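A Thursday at the Bekow Shoe Care and Repair Fair

By a staff writer
September

Print this page | E-mail this article

The Bekow fair takes place in the old tram depot on the north side of town, a ten-minute walk from the station. I went on Thursday, which is trade day. The public comes on the weekend. Doors open at 9 a.m., and by 9:30 the line for coffee was longer than the line for badges.

This year there were 38 stands, according to the program. Most belonged to suppliers: leather, rubber sheet, glue, thread, laces, polish. A smaller group sold things for the home, such as racks, trees, boot trays and drying mats. The organizers put the floor area at 2772 square meters, and the depot never felt crowded, even after lunch.

I started with the sole and heel suppliers along the left wall. Van Leeuwen had the largest stand there, with rubber sheet in rolls and a cutting press that ran on the half hour. The demonstration covered how to match a replacement heel to a worn shoe. The advice was to measure the good heel first and trim afterward. They were also taking orders for resoling kits, with delivery in six weeks. 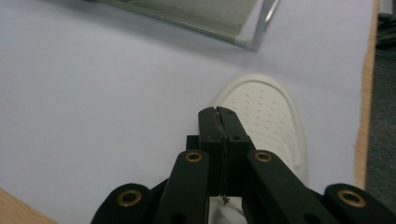
Insoles had their own corner, and it was busier than I had expected. Repair shops say customers now come in asking for a new insole before they ask about a sole. Prices ran from very cheap foam pairs to molded ones at fifty dollars and up. The white one I looked at longest had a slightly raised rim around the whole edge and rows of small dash-shaped perforations across the forefoot. A rim like that makes trimming harder, and one shop owner told me she orders those only in exact sizes. Flat insoles can be cut down with ordinary scissors, and the sellers carry fewer sizes as a result.

At 11 there was a talk in the side hall on adhesives. It ran long. The useful part was on curing times in an unheated workshop, where the speaker recommended leaving a glued sole clamped overnight in winter. There was a printed handout, but the copies were gone before I reached the table. The organizers say it will be mailed to everyone who registered.

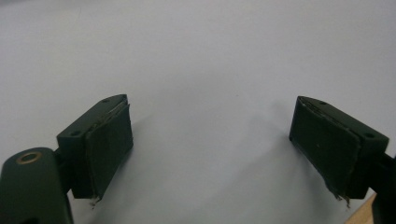 Dark green fingers facing each other over a pale surface.

Lunch was soup and rolls from a stand by the east door. The seating is the weak point of this building. There are benches for 50 people and no more, and many visitors ate standing up outside. The toilets are at the far end of the depot and are poorly marked. Follow the signs for the parking lot and turn left before the doors.

In the afternoon I went through the home storage section. Jotora and Sedeo had stands across the aisle from each other, and between them they covered most of what an apartment hallway could need. Jotora sells closed cabinets with tilting doors. Sedeo does benches with a lift-up seat. Both had price lists out, and both offered a trade discount on orders of ten or more. 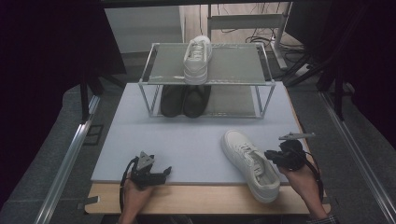 Open racks are the cheaper choice, and for damp climates the better one. Air gets to the shoes from every side, and there is no back panel to collect mold. The weak spot in most of them is the shelf itself. Bars set too far apart let a narrow heel drop through. Mesh avoids this, and a two-tier rack in thin silver tube with a gray mesh top shelf held a white low-top sneaker upright, with a pair of black shoes on the level below. Two levels are enough for one or two people. A family would need a taller one, and anything taller should be fixed to the wall.

The polish and cream stands closed early, at 4 p.m. I bought neutral cream and two pairs of flat cotton laces. The suede brushes I wanted were sold out. The attendance board at the exit read 977 when I left.

Parking is free on trade day and paid on the weekend. The tram stops outside the main gate. Bring a bag, as most stands do not supply one.

Related items
- Bekow fair: hall plan and opening hours
- How to clean canvas shoes without a machine
- Cork, felt or foam: choosing an insole
- Visit report: the leather market at the old docks
- Small hallways and where to put the boots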